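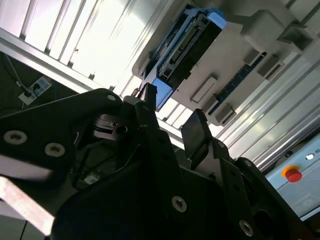 Open Day Safety Checklist, Disassembly Cell
Site: Vorkstead, demonstration hall, bay 4
Date: February 11, 2018
Checked by: Mohandas Nambiar
Demo: drive swap on a desktop computer, shown to visiting groups

Part A. Before visitors come in

A1. Emergency stop on the control panel pressed and released, arm stops and stays stopped until reset.
OK. Tested twice, once from each side of the table.

A2. Gripper screws tight, fingers clean.
OK. Wiped the pads with a dry cloth. One screw took a small turn. Add to the weekly sheet.

A3. Power strip and plugs checked.
OK. Plug was seated. Nothing else is to be plugged into this strip during the open day. The Bomness people asked for a phone charger outlet at the January visit and were sent to the lobby. Do the same again.

A4. Program number on the screen matches the sheet.
OK. 238 loaded. The old program, 111, is still in the list and has a higher approach speed. Please remove it before the next event.

A5. Floor line visible, rope posts up.
Needs work. Tape is worn on the aisle side. Replaced one length, the rest can wait until the hall is closed.

Part B. Computer on the table

B1. Tower unplugged, no power cord anywhere near it.
OK.

B2. Side panel off and stored away from the walkway.
OK. Leaned behind the Lambrakis cabinet.

B3. Wires kept out of the path to the drive bay.
Watch this one. The bundle by the drive cage springs back after it is pushed down. Check it between groups and with the arm stopped.

B4. Small parts in their holders.
OK.

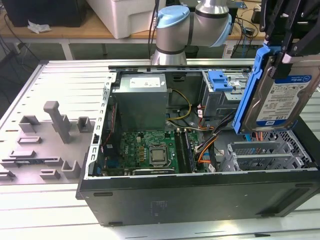

Item B5: gripper with the WD Blue drive in its blue caddy, over the open case.

B5. Drive held firmly, caddy not slipping.
OK on a full practice run at demo speed. If the drive is dropped, stop the arm first and leave the drive where it is until the group has stepped back.

B6. Sharp edges.
Comment only. The inside edges of the case are bare metal. Presenter wears gloves when reaching in. Visitors do not touch the case, even if they ask nicely.

Part C. During the demo

C1. One presenter talks, one operator stays at the panel. The operator does not answer questions while the arm is moving.

C2. Children in front, behind the rope, with an adult.

C3. School group from Pletuletti is split in two. The second half waits in room 366.

C4. Loose scarves and badge cords tucked in for anyone invited to the table.

Part D. Open items

Tape on aisle side (A5). Mohandas.
Remove program 111 (A4). Day shift.
Second pair of gloves for the presenter, size large. Not ordered yet.

Result: cleared for visitors, with B3 checked between groups.
Signed: M. Nambiar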